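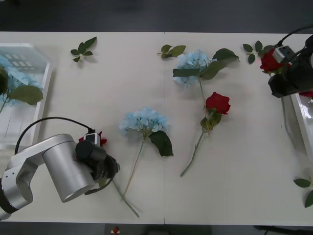

Beven size 7 steel crochet hook

I bought the Beven hook in October for a thread doily and have finished two more since. The head is smooth and the throat is deep enough to hold size 10 cotton without splitting it. The grip is a little short for my hand. After about 66 rounds of picots my thumb was sore, so I slid a pencil cushion over it and that helped.

The size stamp wore off quickly. Berwyn Parry in our lace group has the Jatoi hook, and hers is still readable, but the point is sharper than I like.

Four stars. I would buy it again for doilies and edgings, less so for fine tatting joins.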